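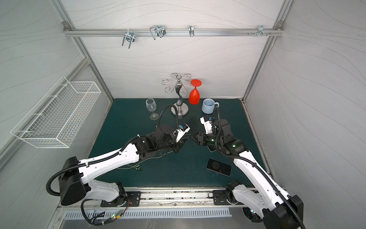 Is the Petersen 1619 desk lamp bright enough to work by on its own?

It is bright enough for reading, writing and mending at a desk, but it won't light a whole room, and I wouldn't use it with everything else switched off for a full evening.

I bought the Petersen 1619 to replace an old spring lamp that had started to droop. It is a clamp lamp with a jointed arm, a round shade and a switch on top of the shade. There is also a version with a heavy foot, which I have not used. Mine has been clamped to the side of my desk for 14 months and has been on most evenings in that time, so this is a review of how it has lasted as much as what it is like new. I paid for it myself, at Onilard in Pillamberg, where it was on the shelf next to the Troldale. I looked at both and will come back to the Troldale further down.

Fitting it

The clamp comes separate from the arm. You screw it to the edge of the desk, then drop the pin at the bottom of the arm into the hole. There is a small rubber pad on the top jaw and none on the lower one, and the lower screw left a ring on the underside of my desk on the first evening. A bit of card fixes this. The instructions are one folded sheet with drawings and no words, and the third drawing shows the clamp upside down.

If your desk has a rail or a lip underneath, measure before you buy. The jaw opens wide enough for an ordinary worktop, but it needs flat wood to bite on. My sister has a desk with a drawer running the full width and the clamp would not go on anywhere except the very corner.

The arm

Reach is 70 cm from the pin to the middle of the shade with the arm stretched right out. That gets the light to the far side of a normal desk. It doesn't stay at full stretch very well unless the two wing nuts are done up tight, and once they are tight you need both hands to move it. Most of the time I leave it half folded and it stays where I put it.

The springs were noisy at first. They made a twang whenever I lowered the shade and this went on into September, then stopped. I didn't oil them. The paint has chipped slightly where the upper spring hooks on, and that is the only wear I can find on the metal.

The cable runs along the outside of the arm through plastic clips. One clip snapped in the winter. I wrote to the shop and Eulalia Escobar on the parts desk sent a small bag of them without charging me. She also told me that the wing nuts can be swapped for the larger sort used on the Petersen floor lamp, which are easier on the fingers. I did this and it is worth doing.

The light

It takes a normal screw-in bulb, and I count that as a point in its favour. A good many desk lamps now have the light built in, and when it goes the lamp goes. I have tried 2 bulbs in mine, a warm one and a cooler one. The warm one is pleasant but I found it hard to tell navy thread from black under it. The cooler one is better for any job where colour matters and a little bleak for reading a novel. I have ended up with the cooler one.

There is no dimmer. The switch is a plain push button and gives a solid click. The shade gets warm with a bulb in it for several hours, but I can still take hold of the rim to move it. If you need to adjust the light without raising and lowering the arm, look elsewhere.

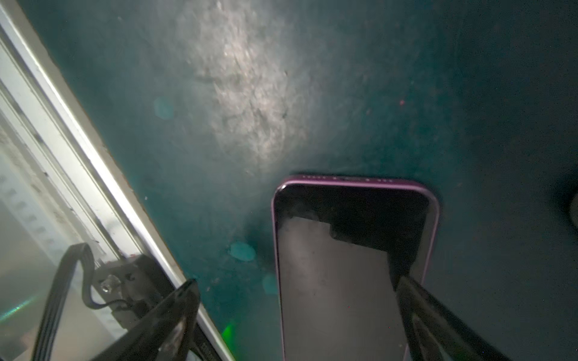
Glare and shiny surfaces

This is the part I would have liked to read before buying. The inside of the shade is white gloss and quite shallow, so with the lamp set low you can see the bulb from a chair at the other side of the room, and anything with a shine to it throws the light back at you. Magazines are bad. Phone screens are bad too, and a polished desk top is worse than either. I had the lamp straight in front of me for the first week and kept tilting my book to get rid of a white patch on the page.

The answer is to put it to one side. If you write with your right hand, clamp the lamp on the left, a little forward of your shoulder, and point the shade across the page. The shadow of your hand then falls away from what you are writing. Swap it all round if you are left-handed. A frosted bulb helps. A dull desk mat helps more, and a sheet of blotting paper does the same job for very little money.

A tip about dust as well. A low lamp at an angle shows up every scratch and crumb on a desk, and you may find yourself wiping it down more often than you used to. I have not found a way round that.

The Troldale

The Troldale has a deeper shade, so there is less glare, and the arm moves more smoothly. It felt like the better made of the pair in the shop. Against that, the light is built in, the clamp is smaller, and it cost a fair bit more. Eckhard Tiedemann, who repairs clocks two doors down from me, bought one and is happy with it. He works with his face very close to small parts and says the deeper shade keeps the light out of his eyes. For that sort of work I would choose the Troldale. For letters, homework, bills and sewing on buttons I think the Petersen does enough.

What I would change

A rubber pad on both jaws. Bigger wing nuts in the box. A deeper shade, or a matt finish inside the one it has. A longer cable too, as mine only just reaches the socket and pulls tight when the arm is raised.

Would I buy it again

Yes, at the price I paid. It has worked every evening, the only part that broke was a cable clip, and spare parts are easy to get. I would leave the footed version alone until I had seen one in person, since the arm is long and I don't know how steady it is at full stretch.

Good points: takes ordinary bulbs, long arm, spares available, firm switch.

Bad points: glare when set low, stiff wing nuts, short cable, marks the underside of the desk.

Updated 28 Jul 2025 to add the note on the larger wing nuts. The lamp is still in use.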